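The Squashy Shelf: soft toys and other squeezable odds and ends

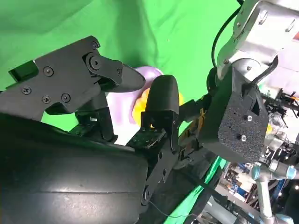

Page last changed: a Wednesday in April, 9.40 in the evening

Hello and welcome to the shelf! I'm Kedir Mekonnen and I collect soft things. Plush ones, rubbery ones, the sort you pick up in a shop and put down again five minutes later when the person behind the till starts looking at you. The whole collection lives on one long shelf in the back bedroom in Stulgate, with overflow in a crate (I'm not allowed a second shelf, we've had the conversation).

Lavender and yellow
Soft, pale purple, with that lovely bright yellow-orange part that goes all ruffled, a bit like petals. Green behind it, and I do think purple looks its best on green.

I've called it the Pansy in my notebook, only because of the colours. My niece says sea creature and my sister says slipper. If you recognise it, do write, as it came to me in a mixed bag with no label and I'd love to know who made it and whether it was one of a set. The bag was from the Gebru sale, the indoor one with the good tea, and cost me 2 pounds for the lot. There was also a felt pear in there, a duck with a hard beak (passed on, hard beaks don't count) and half a draughts set.

It's kept between the felt pear and a grey whale. I did try it next to the orange things for a while but the yellow got lost, and the purple made everything else look grubby.

The rest of the shelf, left to right
I haven't put these up yet, so you'll have to make do with my notes.

The felt pear. Green, lopsided, hand stitched by someone in a hurry. Stalk has been replaced with a bit of bootlace.

Grey whale. Corduroy, very flat after years under a sofa cushion. I've restuffed him once and he went far too round, so I took half of it out again.

The Trekeder bears. Trekeder was the toy stall on the top floor of the old market and they sold these little bears in paper bags. Mine are the blue one and the mustard one. I'm after the red, and would swap the mustard for it, though I'd sulk.

Kornura stretch lizard. This one is properly rubbery and gets sticky in warm weather. Lives on a saucer. Please don't keep rubbery things directly on painted wood, I've a lizard-shaped mark on my shelf to prove what happens.

Knitted lemon. My mum made it. Not for swapping!

The bun. Foam, smells faintly of vanilla still, which is impressive given that I bought it on a school trip. It used to spring back slowly and now it mostly stays squeezed.

How I number them
Everything gets a number when it arrives, and the numbers never get used again even if the thing moves on to a new home. The Pansy is number 53. There's a notebook with the number, where it came from, what I paid and a squeeze score out of ten, which is entirely my own opinion and changes with my mood. I gave the whale a nine once after a very long day at work. He's back to a six.

I was asked by email if I'd ever get to 300. I hope not, where would they go?

Cleaning
I get asked about this more than anything. Plush goes in a pillowcase, tied at the top, on the coolest wash going, then flat on a towel by the window. Never on the radiator, it makes the fur crunchy. Rubbery things get lukewarm water and one drop of washing-up liquid, and a dusting of cornflour afterwards if they've gone tacky. Anything with ruffles or frilly edges I do by hand with an old baby toothbrush, going along the folds, as that's where the fluff collects. If you don't know what it's made of, try a damp cloth on the underside and leave it overnight before you do any more.

Felt I leave well alone. I washed a felt strawberry once and got back a felt raspberry.

Swaps and sales
I'm happy to swap by post or at the Gebru sale, where I can usually be found near the tea. Things I'm looking for just now: the red Trekeder bear, any Kornura animal that isn't a lizard, and anything in that same lavender. Things I can offer: a spare foam bun (no smell left), two knitted carrots, and a very large caterpillar that takes up more of the crate than I'd like. You'd need to collect the caterpillar.

Bits and bobs
The visitor counter at the bottom says 1317, and I'd guess a fair few of those are my sister checking whether I've changed the bit about the slipper. I haven't.

The guestbook is working again, so leave a message if you've got a shelf of your own. I answer them all, though it can take me a week or two when it's busy at work. Next to go up will be the whale, once I've given him a brush.

Back to top | Guestbook | Swaps list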